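December 25, 2021
By Shivam Kaushik

Section 5. Preparing the building table

This section explains how to fix the green LEGO baseplate on the table and how to arrange the parts box. Please read all the steps before you cut any tape.

1. Clear the table and wipe it with a dry cloth. Crumbs under the plate will make it rock when you press on the studs.

2. Put the baseplate down with the studs up. Turn it so that one edge is parallel to the front edge of the table.

3. Cut the tape. The long strip is for the front edge, and shorter strips are for the sides. We use the translucent white kind, as it comes off the wood more cleanly than the brown packing tape.

4. Press the front strip first, half on the plate and half on the table. Then do the right side and the left side. Add one more piece at the back left.

Note: The tape must lie over the studs of the outer rows, and these rows can not be used for building. Plan your model a little smaller than the plate.

5. Place a small gray cardboard box at the far edge of the plate. Small pieces are kept in it between the builds - do not use a tall box, or you will knock it with your sleeve.

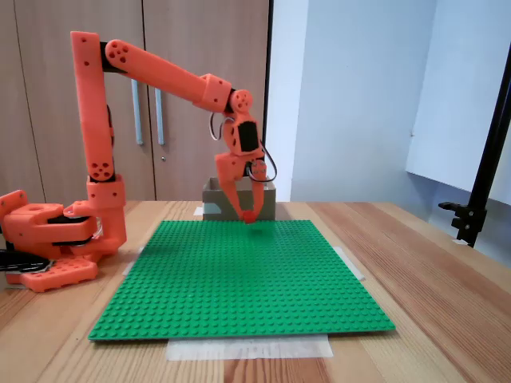 Gemma Cheetham wrote to us that on her painted table the front strip lifted after one evening, and she now rubs each strip with the back of a spoon before she starts. She also asks if double-sided tape under the plate would be better. She tried it on a spare plate and needed a butter knife to get it off.

We do not recommend double-sided tape for the same reason. Rubbing with a spoon is good and we will add it to step 4 in the next edition.

6. Test the plate. Push it softly from each side with two fingers. If it slides, replace the strip on that side.

Caution: Do not pull the tape straight up when you remove it. Pull slowly and flat along the table, beginning from a corner. On the Elten table top this is important, the varnish there is thin.

Caution: Small pieces are a choking danger. Close the box when little children are in the room.

For storing the finished model on its plate, see Section 9.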